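Resteo Kraft Table Covering Paper, 91 cm roll

Home > Packing & Surface Protection > Paper on the Roll > Table Covering

Product code: RKT-91
Made by: Nikberg
Availability: in stock, sent from the Urside warehouse

Overview

Resteo is a brown kraft paper made for covering worktops, benches and large tables. It is supplied on a plain cardboard core and is uncoated on both faces, so it takes pencil, marker, stamp ink and most adhesive tapes. The 91 cm width covers a standard bench in one pass. Wider tables need two lengths laid side by side with an overlap.

The paper is heavier than ordinary wrapping kraft. It lies flat after a short rest and does not tear easily when items are dragged across it. It is not waterproof. Light splashes can be blotted, but standing liquid will soak through and may mark the surface underneath. Where liquids are in regular use, choose the Halliday lined paper instead, which has a thin film on the lower face.

Specification

Material: uncoated kraft paper
Colour: natural brown
Roll width: 91 cm
Core: cardboard, open at both ends
Finish: one smooth face, one slightly rough face
Pack size: single roll or box of 2
Fits: Halliday bench dispenser, all versions

Colour varies a little between batches. If several rolls are to be used on one surface, order them together and ask for a single batch in the order notes.

Laying the paper

Clear and wipe the table. Grit left under the sheet will show through and can cause small holes under load.

Cut the paper to the length of the table plus 20 cm. Lay it smooth face up if it will be written on, or rough face up if more grip is wanted. Turn the spare length under at each end and fix it to the underside of the table with tape. Work from the middle outwards with the flat of the hand, or with a dry cloth.

Paper that has been stored on a tight roll will curl at first. Leave it rough face up with a weight at each corner for 20 minutes before fixing. Some light creasing is normal on large tables and does not affect use. Deep folds should be cut out, as they lift again after taping.

Joins should overlap by at least 7 cm. Place the upper sheet so that its edge faces away from the person working, otherwise sleeves and tools will catch on it.

Marking out

Tape can be used to divide the covered surface into lanes, bays or squares. Low-tack paper tape is the usual choice where the layout will change. Cloth tape holds better but pulls fibres from the sheet when removed. Dark colours show up well against the brown; yellow and buff tapes do not.

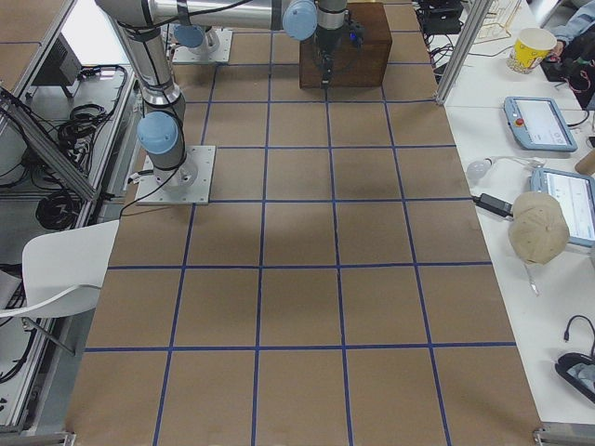 Kraft paper marked into a grid with dark blue tape.

For an even grid, mark the spacing in pencil along two opposite edges of the table, then run each strip from mark to mark in a single pull. Lay all the strips in one direction first and press them down before starting on the cross strips. Do not stretch the tape. Stretched tape shrinks back over the following day and leaves ripples in the paper.

Changing the sheet

How long a sheet lasts depends on the work. Change it when the surface has become fluffy, when marks are hard to read, or when a join has begun to lift. Small tears can be patched from below with a square of the same paper and a glue stick – tape patches on the upper face tend to collect dirt at the edges.

Used paper can go in with ordinary paper recycling if it is clean. Remove tape first. Sheets with oil, paint or glue on them should go in general waste.

Storage

Keep rolls upright in a dry room, away from radiators and outside walls. Rolls stored on their side for long periods develop a flat spot, seen as a repeating bump when the paper is laid. Leave the outer wrap on until the roll is needed. Damp paper may be dried slowly at room temperature but will not return fully flat.

Ordering and delivery

Orders placed before 2 pm leave Urside on the same working day. Single rolls are sent in a tube, boxes of 2 in a double-wall carton. Unopened rolls may be returned within 20 days. Cut lengths are not returnable.

The 7 kg roll was withdrawn in April and is replaced by this item. Existing dispensers do not need to be changed.

Related items

Halliday bench dispenser with cutting bar
Halliday lined paper, 91 cm
Nikberg low-tack paper tape, dark blue
Nikberg spare cores, pack of 20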